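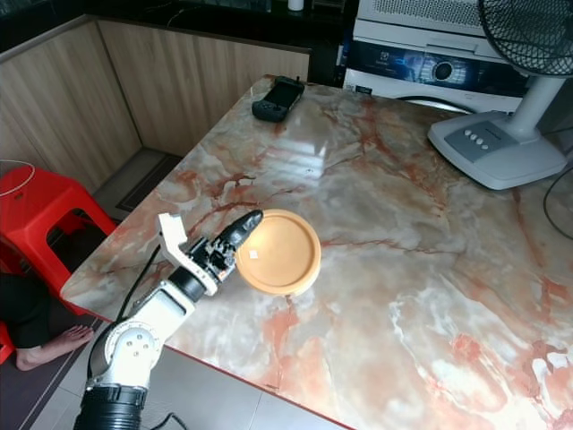
House Rules for a Robot Arm

The working rules at the Stefanou test kitchen in Gralldale fit on 2 sheets of paper. They are taped up where people can read them, and Jabari Khaemba wrote most of them himself.

Khaemba spent years around factory robots in Trevberg, where a fence did most of the safety work. If the gate opened, the machine stopped. A home has no fence. People walk through to get to the washing machine, cords cross the floor, and furniture gets moved overnight.

"The factory standards are good, and I still read them," he says. "But they assume you know where everybody is standing. In a kitchen you have to write that part yourself."

His first rule is about speed. Any arm sharing a room with a person runs at the slow setting, and whoever starts it says so out loud. The second is about the stop button, which one person holds for the whole run and does not put down to answer the phone. Cables get checked each morning along their full length, by hand.
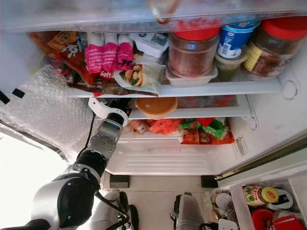
Food gets its own section, added in July after a long talk with a group in Gandville that does similar work. Grippers are wiped before they go near anything edible, and containers have to be closed before an arm reaches for them. The section also deals with crowding. An upper shelf packed with snack bags, jars and tubs gives a gripper little room to back out, so a practice reach starts lower down, with something like a round container with an orange lid near the front of a mostly clear shelf. Glass comes later, and only when the operator has done 20 clean runs with plastic.

Every stop is logged, even the ones that seem silly. The log now has over 3000 lines, and Khaemba reads the new ones on his way home. Most are dull - a lid that slid, a door that swung back a little. He changes a rule when the same line keeps showing up.

The next revision will cover visitors. At present they are asked to stay on the far side of the table and keep their hands off it while the arm has power.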